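Chapter 9
Body Exfoliation

After studying this chapter you should be able to:
Describe how the outer layer of the skin sheds and renews itself
Tell the difference between physical and chemical exfoliants
Carry out a client consultation before a body scrub
Recognize conditions that prevent or restrict the treatment
Set up a treatment table for a dry-room or wet-room service

Key terms
Corneocyte, desquamation, abrasive, enzyme, alpha hydroxy acid, dry brushing, contraindication, patch test

Introduction

Chapter 8 dealt with moisturizing products and how they hold water in the skin. Most body treatments that use those products begin with some form of exfoliation, and many clients book exfoliation as a service of its own. It is often the first body treatment a student performs on a paying client, so the basic steps need to be learned well before moving on to wraps and masks in Chapter 10.

Exfoliation means removing dead cells from the surface of the skin. The skin does this by itself. Cells formed in the lowest part of the epidermis move slowly upward, flatten, lose their nucleus and fill with keratin. By the time they reach the surface they are called corneocytes. They stay there for a while as part of the skin's barrier and then fall away, a process known as desquamation.

The speed of this process varies with age, climate and the part of the body. The skin on the heels and elbows is thicker than the skin on the inner arm and collects more dead cells. In older clients the cells are replaced more slowly, and the surface may look dull or feel rough. Cold weather and indoor heating dry the surface further. Salons in northern areas usually see bookings for body scrubs rise from October onward.

A scrub does not change how the skin works underneath. It smooths the surface, and lotion applied afterward spreads more evenly. Students should describe the service to clients in those terms. Claims that a scrub removes toxins, cures cellulite or causes weight loss should not be made.

Physical exfoliants

A physical exfoliant works by friction. The abrasive may be salt, sugar, ground nut shell, rice bran, pumice or a man-made particle, and it is normally carried in an oil, gel or cream. Dry brushing and the use of a woven mitt also belong to this group, although no product is needed.

Particle size and shape matter more than the name on the jar. Sugar crystals dissolve as they are worked over damp skin, so the scrub becomes milder the longer it is used. Salt also dissolves but stings on broken or freshly shaved skin. Ground shell does not dissolve and can have sharp edges. It is best kept for the feet.

In this chapter the practice scrub is the Tonivetti sugar base, which is supplied in tubs of 1,000 grams. Students using the Tipoki salt range should follow the same steps but leave out the décolleté and any area shaved in the past day. The mitts in the photographs for Chapter 10 are Kiltex, in the medium weave.

Chemical exfoliants

A chemical exfoliant loosens the bonds between dead cells so that they come away with little or no rubbing. Enzymes from papaya and pineapple break down keratin at the surface. Alpha hydroxy acids, such as lactic and glycolic acid, are stronger and make the skin more sensitive to sunlight. A client who has had an acid treatment must be told to wear sunscreen on exposed areas. State rules on the strength of acid a licensed esthetician may use differ, and you must know the rules where you work.

Treatment settings

Body exfoliation is done in either a dry room or a wet room. In a dry room the product is taken off with hot towels, and the table is covered with a plastic sheet under the linen. In a wet room the client is rinsed with a hand shower or an overhead shower, and every surface has to stand up to water, oil and daily disinfecting. Small tile has more grout lines than large tile - these hold oil and need scrubbing at the end of each day.

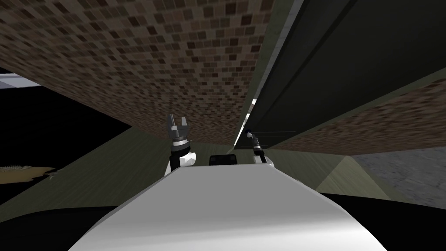
Figure 9.1 Brown mosaic in small square tiles, dark chocolate to light tan.

Lighting in a wet room should be bright enough to check the client's skin before you begin. Oil-based scrubs make floors slippery. Put a non-slip mat beside the table and help the client on and off it every time.

Case study: Akdale

The training salon at Akdale kept records of every body treatment given by its students over three school years, 3,281 in all. Almost 15 percent of the scrubs had to be changed or put off after the consultation. The usual reasons were sunburn, recent waxing and small cuts from shaving. In most of these cases the client had not mentioned the problem when booking. The salon now asks about all three by phone.

Before you begin: the consultation

Seat the client and go through the consultation form together. Ask about allergies, with nuts and fragrance named separately. Ask about prescription skin products, especially retinoids, and when they were last used. Look at the areas to be treated in good light.

Do not carry out the treatment if you find any of the following:
Sunburn or windburn
Open cuts, sores or a rash
Skin infection of any kind
Waxing or laser hair removal in the past 48 hours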